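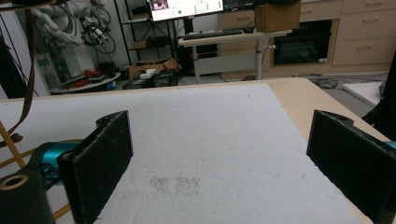
*White foam board on a light wooden table.*

## 4. Setting up the ball machine on court

This section covers the Urnik 588 and the Urnik 734. The two machines are set up the same way except where noted. Finish charging the battery (Section 3) before you start.

### 4.1 Placing the machine

1. Wheel the machine onto the court with the handle fully extended and the hopper folded down over the body.
2. Place it on the center mark, one step inside the baseline. For volley drills, move it up to the service line.
3. Turn the machine so the ball outlet faces the net.
4. Press both wheel locks down with your foot until they click.
5. Push the handle back in. The machine will not feed with the handle extended.

> **Note:** On clay, put the base plate under the wheels before locking them. The vibration from the throwing wheels can dig the machine into a soft surface over a long session and lower the path of the ball.

### 4.2 Opening and filling the hopper

1. Lift the hopper off the body and turn it over.
2. Fold out the four side panels, starting with the two marked A.
3. Set the hopper on the feed ring and turn it clockwise until the tab drops into its slot.
4. Fill with dry, pressurized or pressureless tennis balls.

The 734 hopper holds 175 balls. The 588 uses the small hopper; fill it only to the line molded inside the panels.

Do not mix new and worn balls. Worn balls leave the wheels at a different speed and land short. Wet balls leave felt on the wheels and can slip, so keep them out of the hopper until they have dried.

**CAUTION:** Keep hands, hair and loose clothing away from the feed ring and the outlet whenever the power switch is on, even if no balls are being thrown.

### 4.3 Connecting the remote

1. Turn the power switch to ON. The status light blinks yellow.
2. Hold the PAIR button on the back panel for three seconds, until the light blinks blue.
3. Press and hold STOP on the remote. The light turns solid blue when the two are connected.
4. Press STOP once more to check that the machine beeps.

If the light goes back to yellow, move closer and repeat from step 2. Two machines running on neighboring courts should be paired one at a time.

The Sima app can be used in place of the remote. Only one of them can be connected at once.

### 4.4 Setting speed, height and spin

1. Set SPEED to 2, HEIGHT to 5 and SPIN to 0.
2. Make sure the other side of the court is clear.
3. Press START. The first ball is thrown after a short delay while the wheels reach speed.
4. Watch where the first few balls land. Raise HEIGHT if they hit the net, and lower it if they go long.
5. Increase SPEED one step at a time. Check HEIGHT again after each change.
6. Add topspin (positive numbers) or backspin (negative numbers) last.

> **Note:** Topspin brings the ball down sooner. With SPIN at 3 or higher you will usually need to raise HEIGHT by one.

Side-to-side sweep is available on the 734 only. To turn it on, press SWEEP and choose Narrow or Wide. Wide sweep is meant for baseline drills and will send balls outside the singles lines if the machine is placed at the service line.

**WARNING:** Never stand in front of the outlet to clear a jam. Turn the power switch to OFF, wait for the wheels to stop, remove the hopper, and then reach in from above.

### 4.5 Optional parts

- **Najafi rain cover:** fits over the open hopper. Remove before pressing START.
- **Cestow base plate:** for clay and grass courts.

To pack up, follow Section 7. Take any leftover balls out of the hopper before folding the panels.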